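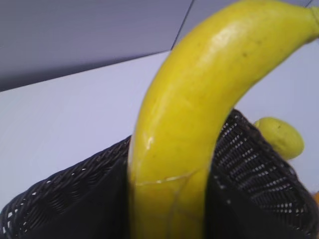

Wer im Kleingarten kompostiert, bekommt es früher oder später mit der Gartenordnung zu tun. In unserer Anlage Endden gibt es 243 Parzellen, und seit dem Frühjahr hängt am Tor ein Aushang, nach dem Küchenabfälle nicht mehr auf den Kompost dürfen. Erlaubt sind Laub, Rasenschnitt und Gehölzschnitt. Alles, was aus dem Haushalt kommt, soll in die Biotonne zu Hause. Ich halte das für falsch und schreibe hier auf, warum.

Der Anlass ist bekannt: Ratten. Im hinteren Teil, Richtung Bahndamm, wurden im Winter mehrere Baue gefunden. Das bestreitet keiner. Hammad Khattak, dessen Parzelle direkt daneben liegt, hat zwei Gehwegplatten neu legen müssen, weil sie unterhöhlt waren. Ich verstehe, dass er genug hat.

Ratten gehen aber an gekochtes Essen, Brot, Käserinden und Fleischreste. Die gehörten noch nie auf einen Kompost, und das stand auch in der alten Ordnung. Nur hat sich ein Teil der Pächter nicht daran gehalten. Jetzt werden Kartoffelschalen, Kaffeesatz, Salatblätter und Bananenschalen gleich mit verboten, obwohl das für den Haufen gutes Material ist. Wer nur Laub und Äste aufsetzt, wartet zwei Jahre und hat dann immer noch Äste.

Ich kompostiere seit 16 Jahren auf derselben Stelle. Zwei Kammern, darunter ein engmaschiges Drahtgitter, obendrauf ein Deckel aus alten Brettern. Küchenabfälle kommen in die Mitte und werden sofort mit Häcksel oder trockenem Laub abgedeckt. Eine Ratte habe ich dort nie gesehen. Das ist kein Beweis, das weiß ich. Ein Gitter kostet allerdings um die 30 Euro und hält lange, und ich kenne keinen Haufen mit Gitter, unter dem gegraben wurde.

Siv Kristiansen hat mir entgegengehalten, dass sich Gitter nicht kontrollieren lassen, ein Verbot schon. Das überzeugt mich nicht. Wer will denn nachsehen, ob unter dem Laub eine Möhrenschale liegt? Ein Gitter sieht man, wenn man die Kante anhebt. Es wäre bei der Begehung im September in einer Minute geprüft.

Dazu kommt der Boden. Wir sitzen hier auf Sand. Als ich die Parzelle übernahm, lief das Gießwasser durch wie durch ein Sieb. Inzwischen habe ich eine brauchbare dunkle Schicht, und die stammt aus dem Kompost. Sohail Naqvi hat im letzten Jahr Sackware gekauft, 50 Säcke für eine Fläche, die nicht größer ist als meine. Die meisten davon enthielten Torf. Wenn das die Alternative sein soll, dann ist dem Verein und auch sonst keinem geholfen.

Es gibt noch einen Punkt, der mich stört. Die Biotonne ist für viele keine Lösung. Wer in einer der Wohnungen an der Straße wohnt, hat oft gar keine, und was im Garten anfällt, trägt man nicht in der Tasche nach Hause. Die Zucchini, die zu groß geworden ist, die fauligen Äpfel vom Boden: Sind das nun Gartenabfälle oder Küchenabfälle? Der Aushang sagt dazu nichts. Noreen Tanoli hat nachgefragt und zwei verschiedene Antworten bekommen.

Mein Vorschlag ist deshalb einfach. Rohe pflanzliche Reste bleiben erlaubt, wenn der Kompost unten vergittert und oben geschlossen ist. Gekochtes bleibt verboten, und wer dabei erwischt wird, bekommt eine Abmahnung. Offene Haufen am Bahndamm werden für ein Jahr stillgelegt – dort ist das Problem, und dort sollte man anfangen. Den Antrag habe ich geschrieben, er liegt im Vereinsheim neben dem Schlüsselkasten und kann bis zur nächsten Versammlung unterschrieben werden.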